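Omero Grasp Sim: known fault in the wrist-view release

README and data card
Maintainer: Ajith Nadar, Kaimal
Last revised: April 30, 2024

Summary

Omero is a set of simulated grasp attempts with a two-finger parallel gripper, rendered from a wrist-mounted view. Each episode contains one object, one gripper and a plain background. The set was generated with the Drallumel simulator and was meant for training and testing grasp success classifiers.

This release contains a labeling fault. Some episodes are marked as successful grasps although the fingers never closed on the object. Read the section on the fault before using the success field for anything.

Contents

The release has 781 episodes. Each episode folder holds:

rgb/ color frames, rendered at 128 by 128
joints.csv commanded and measured finger positions
contacts.csv contact pairs reported by the physics engine
object.json mesh name, scale, mass, start pose
result.json success flag and end reason

Meshes are coarse. Most were reduced from denser models to keep contact solving fast, and the same reduced mesh is used for collision and for rendering. Texture maps are not used. Objects carry a single base color and get their shading from the scene light.

The fault

The success flag was computed from object height alone. At the end of the lift phase, the script compared the object's height with its start height and wrote success = true if the difference was above the threshold. It did not check for finger contact.

In normal episodes this is adequate, since an object that is not held falls back down. In the affected episodes, gravity was not restored on the object after the settling step. The settling step turns gravity off for one object at a time while overlaps between meshes are resolved. If the solver hit its iteration limit, the function returned early and skipped the line that turned gravity back on. Any small upward velocity left over from the overlap correction then carried the object up at a steady rate, with the gripper open the whole time.
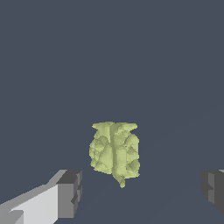 Irregular meshes are hit hardest. Lumpy objects with many facets produce more overlap corrections per step, so the solver is more likely to reach its limit. Boxes and cylinders almost never trigger the fault.

The fault was found when a classifier trained on the set was moved to the Ula test cell. It gave high success scores to open-gripper views in which an object was in line with the fingers. The cell used those scores to decide when to start the transfer move, so the arm moved off several times with nothing in the gripper. No damage was recorded. The cell has since been changed to require a finger position check before transfer, and this check should stay in place even with corrected labels.

How to detect affected episodes

Do not rely on the images. A single frame of an open gripper with an object between the fingers may be a valid approach frame, and there is often no floor contrast to judge height by.

Use contacts.csv and joints.csv together. An episode is suspect if success is true and either of the following holds:

no row in contacts.csv lists both fingers against the object during the lift phase
the measured finger gap at the end of the lift is equal to the fully open value

The script tools/flag_lift.py applies both tests and writes a list of episode names. It does not edit result.json.

Fix status

The early return in the settling function was removed in Drallumel. Gravity is now restored in a cleanup block that runs on every exit path. The success test requires height change and contact on both fingers.

The episodes have not been rendered again. A corrected set is planned for October, using the same object list and new random seeds. Episode names will not match between the two releases.

Other known issues

Object edges show stair-stepping. Anti-aliasing was off for the whole run.

The background tone is close to the floor tone, and the floor can be hard to make out in many views.

Episodes that ended on a timeout have end reason 6 in result.json. Episodes stopped by a joint limit have end reason 2. Earlier copies of this README had the two codes swapped.

Mass values in object.json are set by hand and were not measured from real items.

Intended use

The color frames and joint logs can be used for pose estimation, segmentation and rendering tests. The success field should not be used for training until the flagged episodes are removed. The set should not be used as the only source of evidence for a grasp check on a physical robot.

Reporting

Send new faults to the maintainer with the episode name, the simulator build and the output of flag_lift.py. Screenshots alone are not enough to reproduce a fault.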